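Review: the Plemance two-arm kit, after one semester with our robotics club

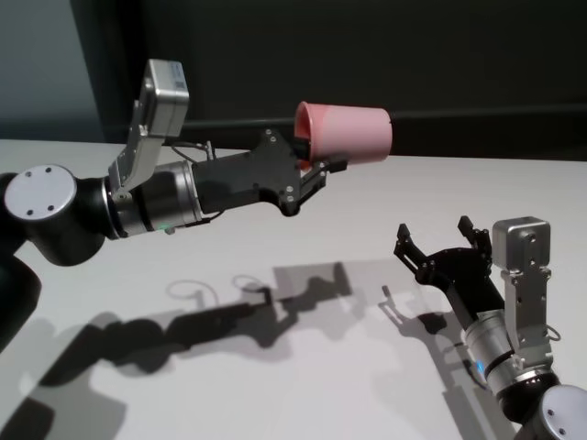 Cup practice. Left arm has it by the rim, right arm is open.

So I promised a few people on the club coaches' list that I'd write this up once we'd had the Plemance arms long enough to have real opinions. We got ours in the fall, we used them all the way through the Istenard meet in April, and I have opinions!

Quick background. I help run the after-school robotics club at Prilgate with Berhanu Berhe, who does most of the programming side while I do everything involving a screwdriver or a permission slip. We have 12 kids, mostly tenth graders, and before this we'd only ever built things with wheels. The Istenard meet added a tabletop handling event this year (paper cups, two arms, pass the cup from one to the other and set it down standing up) and the kids voted to go for it. Loudly.

Setup took us four afternoons. The manual says one. To be fair, we lost most of the first afternoon to the clamps, which don't like a thick tabletop, and I ended up buying longer bolts at the hardware store. The arms themselves went together fine. The printed guide is good on the mechanical steps and pretty thin on software, so if you don't have a Berhanu, plan on spending time on the Gough forum, where the people who wrote the control program hang out and answer questions (politely, even the dumb ones, and I asked several).

What I like most is how solid the joints are. After a whole semester of teenagers the wrists still don't wobble. The grippers are black with short fingers, and the kids picked up how to line them up a lot faster than I did. The sensor housings sit on brackets at the wrist, so they go wherever the gripper goes, and that made it way easier for the group to talk about what each arm "sees." Shewit Worku, one of our juniors, wrote the whole handoff routine herself starting in January and had it working well enough to show parents by March. I was a proud coach and took too much video.

Now the stuff that bugs me. The cables! They loop out from the wrist and they find everything. We've snagged them on sleeves, on a chair back, on the other arm. A couple of hook-and-loop ties fixed most of it but at this price those should be in the box. The default grip setting is also way too strong for paper. We crushed something like a sleeve of cups before Berhanu found the setting, and it's buried two menus deep under a name that has nothing to do with gripping. Turn it down before you let anybody near a cup. Ours squeezes at the rim now and the cups mostly keep their shape.

Get pink cups, by the way, or any strong color. We started with white ones on our white table and the program had a terrible time finding them. Switching was Shewit's idea and it saved us weeks.

Price. We paid 900 for the pair on the school discount, plus around 200 in extras (the longer bolts, a spare set of fingers, a power strip with a proper switch, and a lot of cups). For our club that's most of a year's money, and I did lose some sleep over it. A single arm would've been cheaper, but the kids wouldn't have learned nearly as much. Getting one arm to pick up a cup is a nice afternoon. Getting two of them to agree about where the cup is kept this group busy for months — including the ones who'd told me they were only there for the snacks.

At the meet we came in fifth. The handoff went through on our second and third runs, and on the first the right arm closed a little early and batted the cup off the table, which got a big laugh from the bleachers. Nobody cried. Well, I did a bit, on the bus.

Would I buy it again? Yes, for high school. For middle school I'd wait until Plemance fixes the menus, or find a patient parent who codes. Customer service was okay, they sent a replacement cable within the week and didn't make me fill out anything. Four stars from me. Berhanu says three and a half on account of the menus, and the kids say five, but they didn't have to do the clamps.

If you've got the same arms and you've found a neat way to route those cables, please leave a comment, I'm still using ties and I'd love to see what other clubs are doing.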